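Chapter 8
Playing-Surface Hardness and Ball Behavior

A sports field is commonly judged by eye, yet two fields that look alike can play very differently. This chapter treats the surface as a mechanical system: a layer of turf or fiber, a root zone or infill, and a base. Each layer absorbs part of the energy of a falling ball or a planted foot, and each changes with moisture, wear, and temperature.

Section 8.1 defines hardness as peak deceleration of a dropped mass. Section 8.2 covers rebound, and Section 8.3 covers traction under rotation. The worked data come from the stadium field at Flisdale, where 1,316 drops were recorded between March and the end of the season. The practice field at Nirkby, which has a sand base, is used for comparison.

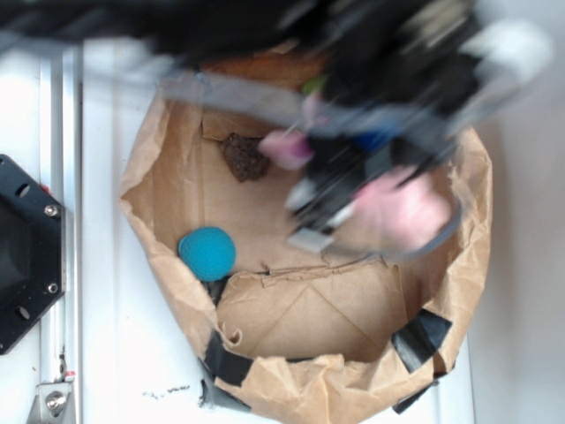

Figure 8.1. Arm above an opened paper bag.

Hardness readings vary across a single field. The goal mouth and the center of the field carry the most traffic and compact first — the corners may stay soft all year. A mean value taken over the whole field hides this spread, so the readings in this chapter are reported by zone. Some 75 drops per zone were used in most tables.

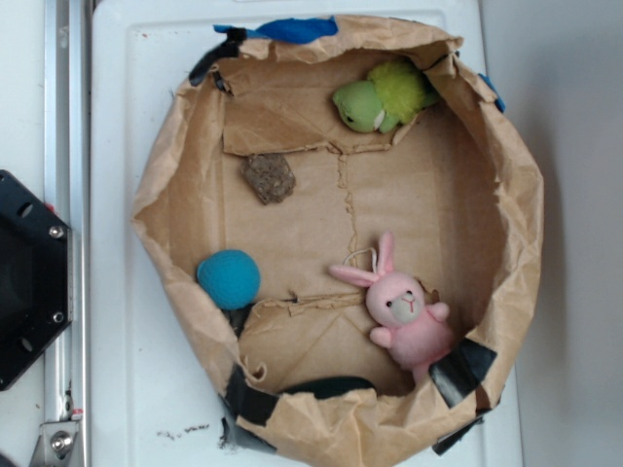 Rawan Kanaan objects that zones drawn by traffic alone miss the effect of shade, and that a wet strip beside a grandstand should be sampled separately. The objection is sound for natural turf and is taken up in Section 8.4.

Before continuing, review the definition of impulse in Chapter 3. Problems marked with a star require the drop records for both fields.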